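How to Record a Trash Pickup Task Without Ruining It

The Katville guide to hand-held gripper recording has one page on household tasks, and most of it is about calibration. What follows is what we do at Nurden, where a batch of 287 episodes once went in the bin over a smudged lens. It was a bin task, so at least it was tidy.

Before you start

Wipe the lens. Wipe it again after lunch. Check that both finger pads sit straight and that the screws are snug, then open and close the jaws 4 times while watching the width reading. If it doesn't come back to the same number, stop and recalibrate. Optimism is not a calibration method.

Pick the trash

Light packaging is best: wrappers, snack bags, small plastic bags. Crumple some of it. Leave out glass, blades, batteries and anything that drips. Check labels too. A product barcode is harmless, but a parcel label with a street address is personal data, and you'll be the one filling out the form.

Leave the room alone

New operators love to clean up first. Please don't. Curtains, boxes and sofa covers are what homes have in them, and a policy trained on bare floors will panic at its first cushion. Move only what you could trip over. Ask everyone who lives there before you record, and pause if someone wanders in.

Do the task

Start each episode with the jaws open and the basket in view. Approach at the speed you'd use if you were being paid by the hour. Close on the item, lift it clear of the rim, and hold still for a beat before you let go. If you miss, try again in the same episode and tag it "retry". Kodikara's checker flags cuts in the middle of a grasp, and it has no sense of humor.

When you finish

Write the item types and the room in the log before you move the basket. Name the folder the way the Odari template says, even if you think yours is better. Ours reached 1,761 episodes before we agreed on where the hyphen goes. 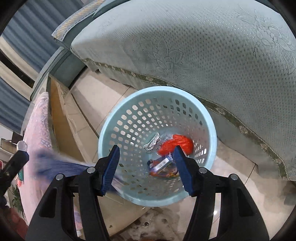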